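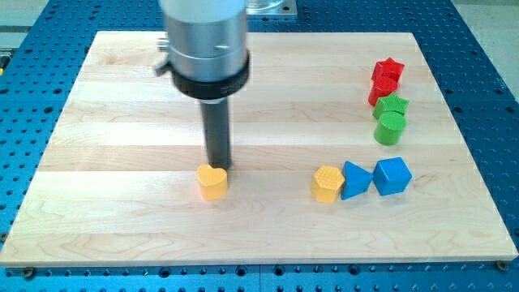
4.2 What counts as a group?

Free-sorting tasks with colored blocks have a long life in the study of categories, and we used one ourselves, so the doubts in this section apply to our own results as much as to anyone's. The usual scoring rule, which we took over from the Vollenby protocol, treats blocks that lie close together as belonging together in the sorter's mind. We are no longer sure that it should.

Take the layout in Figure 3. The yellow heart stands alone on the left half of the board, and the rest of the blocks are on the right. A rater working by distance will call the heart an outlier. A rater working by color will notice the yellow hexagon in the front row and ask why the two are apart. The hexagon touches a blue triangle, so by the contact rule those two form a pair, though they share neither color nor outline. The triangle and the cube beside it are the same blue, and that looks like a color match, but a single neighbor of the same color is weak evidence of anything. Chance would produce plenty of them.

We had 41 layouts scored twice, once under the distance rule and once under the Brarano rule, which gives color priority over spacing. The two scores gave the same main group in 20 of them. Supporters of either rule may find that acceptable. To us it suggests that the rule does a good part of the sorting.

Shape brings its own trouble. A heart is a familiar sign and a hexagon, for most people, is a piece of geometry. If the heart ends up by itself, a reader can say it was set apart for its meaning, or for its curves, or that it was simply the last block left to move. A still layout cannot settle this, and we doubt that a larger set of 200 would either — the missing information is the order of moves.

For these reasons we report group sizes in Section 5 but draw no conclusions from them about preference for color over shape. Earlier claims of such a preference, including those made with the Onstead block set, rest on final layouts only and should be read with the same caution.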